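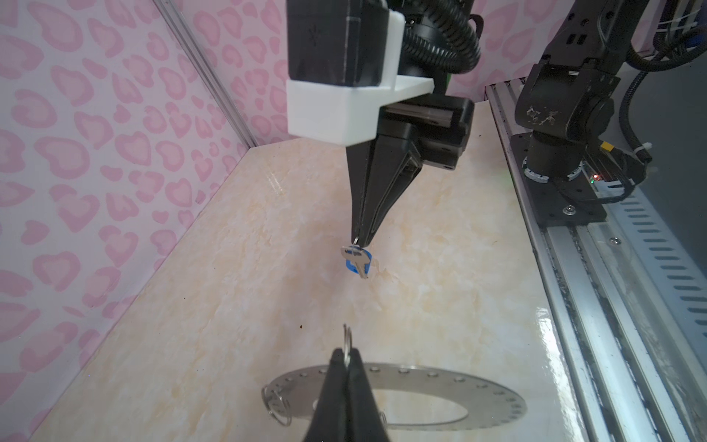 How to Sort Loose Keys onto a Ring Holder

I have never trusted key organizers. Most are a hook with a higher price. A flat steel ring with holes along the rim is the first kind I'd put up with, and only if you set it up properly.

Step 1. Test before you tag
Try every key in its lock. The Groststead guide says to label first and test later, which sounds like a good way to label junk. I had a drawer of 65 keys in January and did not need most of them.

Step 2. Pick colors you will remember
Blue for the house, red for the shed, whatever sticks. Plastic tags cost little. I doubt you need more than 4 colors, despite the rainbow packs Plandar sells.
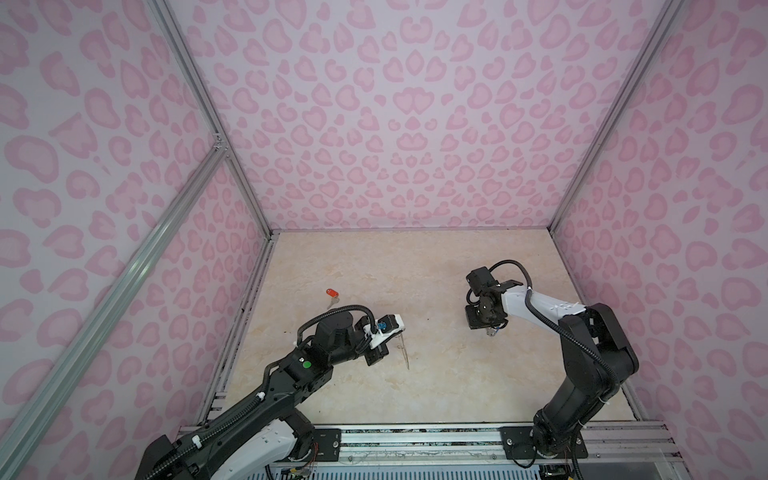 Step 3. Put a split ring on each key
Pry the coil open, slide the tag on, and turn it until it drops inside. Special pliers are sold for this. A thumbnail works.

Step 4. Hook the rings through the rim
Leave a free hole between neighbors if you can, or the tags will bunch up. Wirnow claims its holder is good for up to 1,000 changes. I'd like to know who checked. Spares go on last.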